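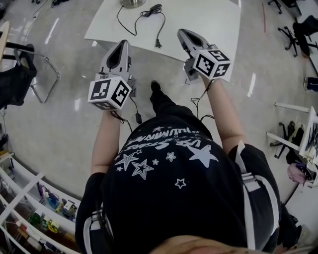
Pilar Maldonado asked that the minutes of the last meeting be changed before they were approved. Item 6 had her supporting the move to the Urkstead hall, and what she had said was that she would support it if the rent stayed the same. The wording was changed and the minutes were approved.

Grillombridge Community Choir
General meeting, 8 June 2025, rehearsal room, after the afternoon practice
Present: 24 members. Apologies from the second altos who were singing at the wedding.

1. Matters arising
The piano has been tuned. The tuner says the B flat below middle C will keep slipping until the pin is replaced. Left until the fall.
The lost music folder (tenor, blue cover) has not turned up.

2. Money
Balance in the checking account is $535 after the spring concert bills. The program printer has been paid. Three members still owe spring dues and will be reminded by email. A motion to keep dues at $20 a term was made, seconded and passed with no votes against.

3. Rehearsal space
The lease on the present room ends in September. Two places have been looked at.

Urkstead hall: larger, good parking, stage at one end. No piano. The sound is dry and the basses could not hear the sopranos when a small group tried it out. The hall will not quote a rent past the first term.

Quiroga Street chapel: smaller, upright piano in fair shape, better sound. Street parking only. Not available on the second Tuesday of the month. There are four steps at the front door and a ramp at the side, and the side door is kept locked in the evening. We would need a key.

Discussion went on for some time. Several people said parking mattered more than sound in winter. Pilar said she would sooner walk two blocks than sing in a room where she can't hear the chord. One member asked whether we could stay where we are month to month. The landlord has already said no.
Agreed to ask the chapel for a key to the side door and to ask the hall again for a rent figure for the full year. Vote put off to the next meeting.

4. Winter program
The director wants to build the first half on the Prendari carols. We own the scores for 1 and 4 and would have to buy the rest. Members who sang them before said the fourth is harder than it looks, mainly the alto entry on page 7. Agreed to read through it at the first fall rehearsal and decide then.
The second half is open. Suggestions to the director in writing, please, with the publisher if known.

5. Concert dress
All black was kept. A request for colored scarves was discussed and voted down.

6. Other business
Please stack the chairs by the window side and leave the radiator clear.
Spring scores should be handed in with pencil marks erased. Pilar has a box for them and will bring it to the next two practices.

Next meeting to be set once the hall and the chapel have answered.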